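Volunteers wanted: does a sleep app do anything at all?

Dradbridge Sleep Study, open until 22nd March

Plenty of apps promise to fix your sleep. Most of them cite a survey of their own happy customers, and we don't think much of that. Flusow is the one we keep getting asked about, so we are going to test it against a plain paper diary and a fixed bedtime. Our guess is that the diary does just as well. We would like to be shown wrong.

We need 70 adults who sleep badly and are tired of being sold things. You should be over 30, live within driving distance of Dradbridge, and not work nights. If you already love the app, please sit this one out. Same goes if you work for the people who make it.

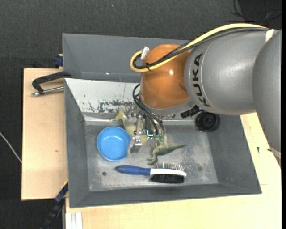 Half the group gets the app and half gets the diary, picked by lot, and you can't swap. You fill in a short form each morning for four weeks and visit our Posley Street office twice. No blood draws, no pills, no wristband that claims to read your dreams.

Pay is $330, or $400 if you hand in every form. We know that paying for full records may tempt people to make up a few. The forms have checks for that, and Jenő Szilágyi reads them all.

We take no money from any app company. Results will be posted whichever way they fall, including if they are dull.

To apply, write to Miroslava Čierny at the study office with your age, your usual bedtime and what you have tried so far.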